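3.2 Segmentation des trajectoires et rejet des vues hors tâche 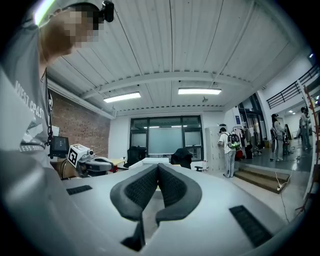

Figure 2. Vue de la caméra embarquée sur la pince tenue à la main, orientée vers le plafond.

Le module Mosum découpe chaque enregistrement en épisodes avant l'estimation de pose. Il s'appuie sur deux signaux, l'ouverture des doigts et l'orientation de la caméra par rapport à la verticale. Une première version, décrite par Guérin et Chong, n'utilisait que l'ouverture et conservait de longs passages sans manipulation. Or une vue comme celle de la figure 2 contient peu d'information utile à la politique : les deux doigts souples occupent le bas de l'image, tandis que le plafond nervuré et ses luminaires en remplissent le haut. Les nervures parallèles posent en outre une difficulté à l'odométrie visuelle, car leurs points d'intérêt se ressemblent et les appariements glissent d'une nervure à l'autre. Le marqueur carré visible à gauche, sur le cube blanc qui surmonte le bras robotisé, fournit dans ce cas un repère moins ambigu - à condition que sa taille apparente suffise au détecteur.

Nous marquons donc comme hors tâche toute séquence dont l'axe optique reste au-dessus de l'horizontale pendant plus de 46 images consécutives. Les séquences marquées ne sont pas supprimées. Elles restent disponibles pour la relocalisation, mais leur poids est nul dans la fonction de coût de la politique. Le seuil a été réglé sur un sous-ensemble de neuf sessions annotées à la main, puis figé pour l'ensemble du corpus, qui compte plus de 3 000 épisodes.

Les zones de visage sont pixellisées avant l'extraction des points d'intérêt. Le masque correspondant est transmis à l'étape d'appariement, faute de quoi les bords des blocs produisent des coins artificiels très contrastés. Le même masque sert à l'apprentissage de l'encodeur visuel (section 3.3).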